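Evaluación de mobiliario para salas de espera y zonas de descanso: butaca tapizada Gravley

El presente informe recoge las conclusiones del servicio de equipamiento sobre la butaca Gravley, distribuida por la firma Rind, tras un periodo de uso de 6 meses en la residencia Pernetitz. La valoración se ha realizado conforme a los criterios aplicados en mayo al modelo Grakik, con el fin de que ambos resultados puedan compararse.

El precio por unidad asciende a 376 euros, transporte incluido y montaje excluido. La entrega se efectuó un jueves, en dos bultos por butaca. Las instrucciones de montaje resultan claras en lo relativo a las patas, pero remiten a una pieza de fijación que el fabricante ya no suministra. Consultada al respecto, Rind confirmó por escrito que dicha pieza no es necesaria.

En materia de confort, los residentes valoraron favorablemente la profundidad del asiento y el apoyo lumbar. Se recibieron 31 cuestionarios cumplimentados. Las observaciones negativas se concentran en la altura del asiento, que dificulta la incorporación a las personas con movilidad reducida.

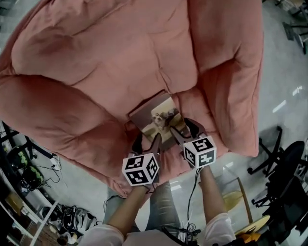 La limpieza merece consideración aparte. La funda del cojín es desmontable, si bien la cremallera posterior exige cierta fuerza y dos ejemplares hubieron de devolverse por este motivo. El resto del tapizado solo admite limpieza en superficie – aspirado semanal y paño húmedo con jabón neutro –, circunstancia que el servicio de lavandería deberá prever en su planificación.

Maj-Britt Åberg, responsable de terapia ocupacional, recomienda reservar este modelo para las salas de lectura y mantener en el comedor las sillas con reposabrazos rígido. Naa Frimpong, del área de compras, señala que la garantía cubre la estructura durante 2 años y excluye el desgaste del tejido.

Valoración global: favorable con reservas. Se autoriza la adquisición para zonas de estancia prolongada. Toda solicitud destinada a habitaciones individuales requerirá informe previo del equipo de terapia ocupacional.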